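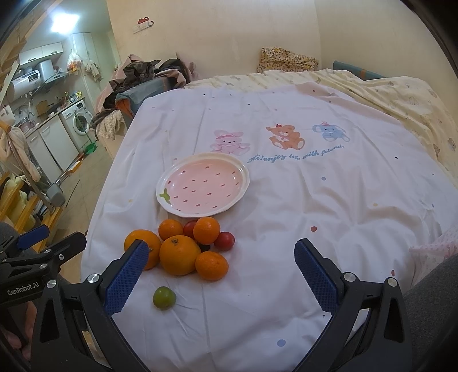

# Kuslow Fruit Plates: progress report to the Barreto Fund

November 7, 2023

Hello again from Cunovport! I promised a proper update once the home sessions had got going, and they have, so make yourselves a tea. The form asks for activities, spending, difficulties and next steps. I've covered all four, though they've got a bit muddled up along the way.

A quick reminder of what you're paying for. We bring fruit and a plate to families with children under school age, spread out a cloth wherever there's space, and let the children pick things up, move them about and fill the plate. There's no cooking and no chopping for the children to do. The grown-ups sit in and (we hope) carry on doing it once we've gone home. It's a small idea and I'm very fond of it.

## Where we've got to

You funded 30 sessions in all. The Cunovport ones started in September and are nearly finished, and the Drundlow ones have been slower off the mark, mainly down to buses. The morning service out there doesn't get in until well after most toddlers have had their snack, and a toddler who has just eaten a banana and a packet of breadsticks is not going to be thrilled by a mandarin. I've moved the Drundlow visits to after nap time and they've gone much better.

Sessions run anywhere from ten minutes to an hour. I'd planned them all to be the same length, which was daft of me. Some children fill the plate, tip it out, and start again until their parent begs for mercy. Others put one orange on, look at it for ages, and they're done. I've stopped looking at the clock.

We set up on whatever the family has: floor, bed, low table, sofa once. I was worried that would make it feel scrappy, but the cloth does a lot of work. As soon as it goes down with the bunny and his friends on it, that's where the fruit lives and the children seem to understand that straight away. The spots are a hit too, and one little boy spent most of his visit trying to match a tomato to a spot the same colour. I let him get on with it.

## What's in the bag

I know you wanted a bit more about this, following your comment on my first plan (which said "assorted fruit" and not a lot else, fair point).

- **Big oranges.** Still the favourite. They need two hands if you're small, they smell lovely and they survive being dropped.
- **Mandarins and other little oranges.** Good beside the big ones for "which is bigger?" and easy to peel at the end.
- **Small red things.** Cherry tomatoes mostly, with plums when they're cheap. Yes, I count tomatoes as fruit, and I've had that conversation with several dads now.
- **Something green.** A lime, a mandarin that hasn't turned yet, a grape, whatever the shop has. It stands out against all that orange and gets talked about.

Please note that grapes and cherry tomatoes are only out while an adult is right there, and they're cut lengthways into quarters before anyone eats them. That's written into the sheet we leave with families as well. For the very youngest I leave them in the bag altogether and stick to oranges.

Apples have been dropped. They bruise on the bus and I kept having to eat them myself.

## The strawberry plate

I have to give this its own bit. The plate is shaped like a strawberry, pale pink inside with little red seed marks and a green leaf painted at one end, and it has a white scalloped edge that small fingers love running round. I'd costed for plain plastic ones. I asked your office about swapping to ceramic and was told to use my judgement, so I did, and I'm pleased with it.

It's oval and has only so much room, so children have to decide what goes on and what stays off. Do you put the big oranges on first and squeeze the small ones in? Do the tomatoes get to come? There's a lot of talking in that, and quite shy children will tell you very firmly that the green one is NOT allowed on the plate.

We've had 2 breakages so far, both mine, both in my own kitchen sink. I now wrap the plate in a tea towel and wash it separately.

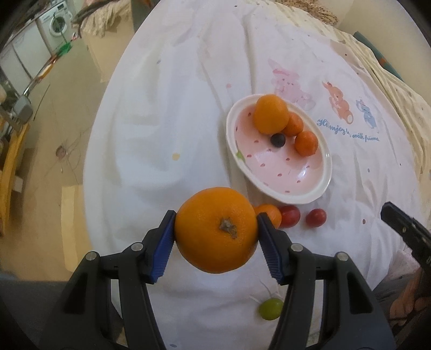
## Activities: fruit on, fruit off

The basic game hasn't changed from the plan. Fruit starts on the cloth, the plate sits empty, and we move things over one at a time. What I've added is a stop in the middle. With a few oranges in the dish and the tomatoes still out on the cloth, we have a look at what's been done and what hasn't. Who's in? Who's still waiting? Parents have told me this is the part they use at home, with socks and bricks and so on.

The other addition is looking at the ends. Turn a big orange round and there's the dry brown stem bit, like a tiny star, and children who have eaten oranges all their lives have often never had a good look at one. We hunt for the star on each orange, then see whether a tomato has anything like it. A lime or a grape can join in too if there's one in the bag.

There's blue writing printed under the animals on our cloth, with "enjoy" and "with friends" in it, and older brothers and sisters like to have a go at reading that out. It gives them a job, which keeps them from bossing the little one about.

## Money

Spending to date is £1034. Most of it has gone on fruit and fares, then plates and cloths, then printing the sheets. Fares are over what I'd put down (Drundlow again) and printing is under, so I'd like to move the difference across if you're happy with that. Receipts are in the envelope, in a rough sort of order. The one with the juice stain is legible if you hold it up to the light.

## Difficulties

Cloths crease terribly. I iron them and by the time they're out of the bag they're all folds again, and round things roll into the dips. I've given up, and the children enjoy the rolling.

Booking is still harder than I'd like. Families are busy, babies get colds, and I've had visits moved on the morning itself. I've started holding one spare slot a week for these and it's helped.

## Next

There are 3 things I'd like a yes or no on before the next round of visits:

1. Moving the printing underspend into fares.
2. Buying one more strawberry plate as a spare, in view of the sink.
3. Letting Drundlow families have a second visit where they've asked for one.

I'll send the parents' comment slips separately once I've typed them up. If you'd like to come along to a session, do say, and I'll ask one of the families whether they'd mind an extra pair of hands for peeling.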